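Vidar Hedlund
Suturing software, needle tracking, too many log files. Thread, 1/19

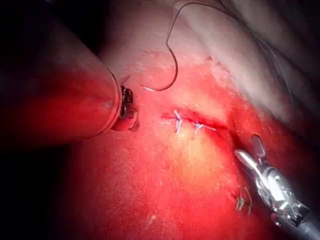 Udberg, Thu 20 May

Right, I promised a proper thread on the stitching software and I've had two coffees, so off we go. Two stitches tied, needle hanging free, grasper by the line. I love this bit of the job!

2/
For anyone new: I write perception and planning code for surgical robot arms. Our stack is called Stikach. It works out where the needle is, where the wound is, and where the next stitch ought to go. Then it hands a path to the controller, and a human says yes or no.

3/
Start with the needle, as it's my favourite problem. When a jaw is holding it you know a great deal, because the arm's joints tell you where the jaw is. When it's dangling on its thread like that, you've got the camera and nothing else.

4/
A curved needle is a piece of a circle, and we know the size of the circle. So the tracker doesn't hunt for "a needle". It looks for an arc that could be this circle seen from some angle, then for a tip at one end of it.

5/
The trouble is that thread is perfectly happy to bend into an arc too. Look at that C shape near the dark instrument tip. Our old tracker would go for a dark curve like that and tell you, with great confidence, that the needle was enormous.

6/
Edith Echeverri fixed this in October and I'm still pleased about it. She has the network label needle and thread separately before anything gets fitted, and the fit is only allowed to use needle pixels. If there aren't enough of them it says "don't know". I can't tell you how much I like a module that says "don't know".

7/
On to thread. There's another dark strand over on the right, running down in a long lazy arc across the paler tissue. Is it the same thread as the one on the needle? From one view I wouldn't swear to it, and neither does the software. It keeps both answers open and gives each a score.

8/
We store a thread as a chain of short pieces with a cost for sharp bends. Where it goes out of view the chain gets an open end, and open ends can be joined up later if the sums work out. Vojtěch Beneš calls this bit "the spaghetti file". It is properly named in the repo, I checked.

9/
Cut ends! Knots leave little tails, and tails are thin, pale and pointing every which way. The left knot has a lovely starburst of them. To a line detector each one is the start of something exciting.

10/
So knots now have their own class. Find the knot first, claim every short strand that comes out of it, and take those away from the thread tracker. The pair sticking up by the grasper are harder, as tails like that can stand a little way off from whatever they belong to. We give those a "short and going nowhere" label. (That's the real name in the code. Sorry, Hedvika.)

11/
Shiny things. The silver grasper throws bright highlights all over its joints, and the big smooth shaft on the left picks up the red of the tissue. So "metal is grey" is no use at all as a rule, and I did once try it.

12/
What works better is knowing where the instruments should be. We draw each one from its joint angles, lay the drawing over the camera view, and nudge it until the edges agree. The nudge is small but it matters, because cables stretch and joint readings drift.

13/
Planning next. The wound line comes out as a curve with a confidence along it. Existing stitches get placed on the curve, and the planner suggests the next entry and exit points from the gap between them. Slightly slanting, slightly puckered lines like this one are good practice for it.

14/
The puckering is what I'd underline. Tissue moves when you pull on it, so any plan made before a stitch is out of date once you've tied it. We used to patch the old plan. Now we throw it away and plan again after every knot, and the code got shorter!

15/
Numbers, for those who asked. The replay set is 225 recorded clips, each one with a person's labels to check against. Last week's build lost the needle in 43 of them. This week's I'll post when the run is finished and not before, because I jinxed it last time.

16/
Most of those losses are one kind: the needle gets dropped by one jaw and the tracker goes on believing the jaw for too long. Svatopluk Polák has a branch where the camera can overrule the gripper state after a few frames of disagreement. It's short and very readable, and I'm jealous.

17/
Tooling, quickly. Our replay viewer is called Jaresance and it's the best thing we've built. You scrub through a clip and see every guess the tracker held at that moment, including the ones it dropped. Before that we had print statements and a lot of squinting.

18/
My favourite feature is the smallest. Press D and it jumps to the next place where two modules disagree. Hedvika Šindelář added it in an afternoon, and I don't think I've watched a clip from start to finish in months.

19/
Things I'd like to hear about from people who do this: how do you score a thread when half of it is out of view? Do you count the hidden part or leave it out? We do the second, and it makes us look better than I think we are.

Reply to a reply: yes, the planner runs slower than the tracker, on purpose. The tracker has to keep up with the camera. The planner only has to be ready by the time somebody wants a stitch.

Reply to a reply: no, it doesn't choose the thread or the needle. Those get typed in at the start, and if you type in the wrong needle size the arc fit goes gloriously wrong. There's a check for that now. Guess who it's named after.

Reply to a reply: the Heiskanen branch is the one with the new knot labels. Rebase before you try it, the config format has changed and the error message is still rubbish. I'm fixing the message tonight.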